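Chapter 4

Tables and the Cloths That Clean Them

What this chapter covers
The bare surface, and how to look at one
Wood, veneer, and why you treat them alike until you know better
Choosing, folding, and retiring a cloth
The two-pass wipe

Key terms: grain, nap, bloom, ring, lint, pass

Most people believe they know how to wipe a table. They have been doing it since they were tall enough to reach one, usually as a punishment, and in all that time no table has complained. This chapter asks you to put that confidence aside for 10 pages or so. You may have it back at the end, slightly used.

We begin with the table because the table is where a household keeps its evidence. Floors are forgiving and shelves are too high for most guests to inspect. A tabletop sits at elbow height in good light, and people stare at it while waiting for soup. When the Plumero Household School opened its first teaching kitchen, the budget covered one stove, a sink, and 56 tables bought from a closing cafeteria. Students wiped tables for the entire first term. The course has since added other subjects, with mixed results.

4.1 The Bare Surface

Before you clean a table, clear it. Before you clear it, decide where the things on it are going to go, or you will find yourself holding a fruit bowl in a doorway. Then get your head down low and look across the wood toward the light. From straight above, nearly every table looks fine. From the side, you see the truth. 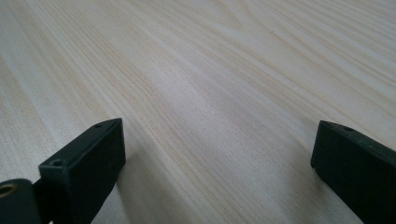
Pale wood is the strictest teacher. A dark table will hide a coffee drip until March, but on a blond one a single crumb stands out like a fly on a wedding cake. Learn to tell three things apart. A crumb moves when you touch it. A stain doesn't. A mark in the wood itself also doesn't, and it will still be there after you have scrubbed away the finish around it, so test with a fingertip before you reach for anything stronger.

Notice the direction of the grain as well. You will be wiping along it. Wiping across it pushes grit into the fine lines and leaves a dull patch that shows up only when company arrives. If the grain bends, bend with it. If you can't find the grain, you may be looking at plastic, and should turn to Chapter 6.

Whether a table is solid or veneered matters a great deal to the person who paid for it and much less to you. Treat every wooden top as though it were thin and easily offended. That means little water and no soaking, and never a wet cloth left in a heap while you answer the phone.

4.2 The Cloth

A cloth should be soft, absorbent, and larger than your hand. Beyond that, opinions differ, and the people who hold them tend to hold them loudly. The Getora method uses one cloth per room. The Alvarado method uses one cloth per task, which sounds sensible until you see the laundry. This book leans toward Alvarado on weekdays and says nothing about the rest.

Fuzzy cloths pick up dust well and give some of it back as lint. Flat cloths leave less behind but tend to push crumbs around the table like a slow broom. For dry dusting, choose the fuzz. For a damp wipe, choose the flat.

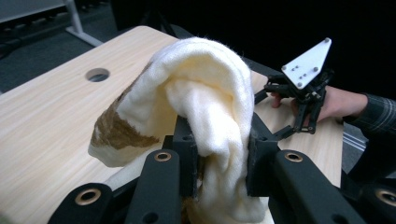

Fold the cloth in half, then in half again. You now have a pad with several clean faces, and each time one gets dirty you turn to the next. A cloth wadded into a ball has no faces at all, only regrets. Loose threads should be snipped. If you pull them, the cloth will keep you company all the way to the hem.

When should a cloth be retired? The Jetia laundry notebook, kept for years beside the school's washing machine, records a dishcloth that reached 200 washes and was by then mostly a rumor. Retire yours sooner. Demote it to shoes, then to the bicycle, then let it go.

4.3 The Two-Pass Wipe

Pass one is dry. Start at the far edge and draw the cloth toward you along the grain, catching the crumbs in your free hand at the near edge. The floor is not your free hand.

Pass two is damp. Wring the cloth until it stops dripping, then wring it again. Use long strokes, each one overlapping the last, and turn to a clean face whenever you see a streak. Let the surface dry before you put back the fruit bowl.

Try It Yourself
Clear one table in your home and look across it from the side, in daylight. Write down what you find, then do the dry pass only. Look again and compare your notes before starting the damp pass. Table 4.1, on the next page, lists the common marks and what to do about each.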